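Cundale's library is getting its Saturday-style word mornings back, and I for one couldn't be happier! The spelling club starts again in November, upstairs at the Mendes Rooms, and you don't have to be any good at it (I'm certainly not).
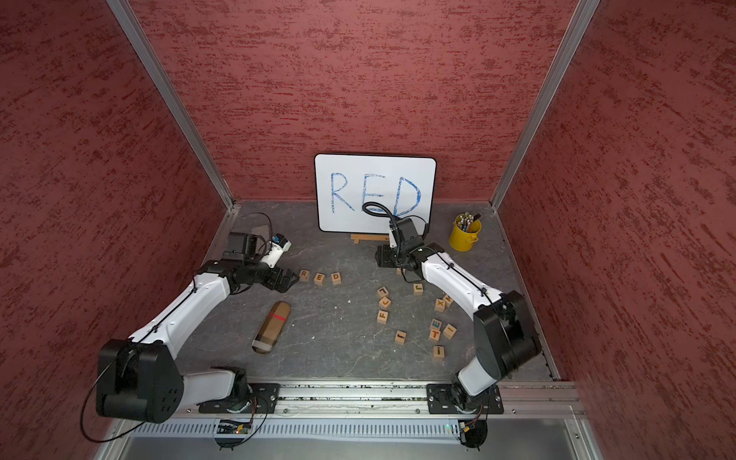
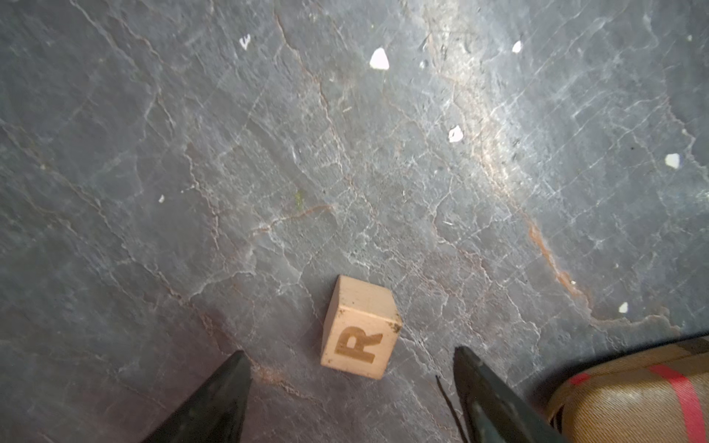 Nesrin Tekin

The club stopped when the old reading room shut for its new roof, and I've missed it more than I expected to. It was noisy, the tea was awful and I once lost to a seven-year-old over the word "rhubarb". Still cross about that.

Kamol Yensuk is running things this time. He told me he wants to start with very short words, the sort little ones can manage, and work up to the horrors by the end of the morning. There'll be two groups, one for under-sevens and one for everybody else, with up to 6 players at each table. Doors open at half past nine.

It's free, though you'll need to put your name down at the library desk first. Oranuch Ongart is doing the food, so the biscuits at least should be a big step up – she's promised her ginger ones if the oven behaves.

If you've got any old word games at home with most of their pieces, Kamol would love them. Leave them at the desk with a note on the lid saying what's missing.

Last updated: 3 November, 4.15pm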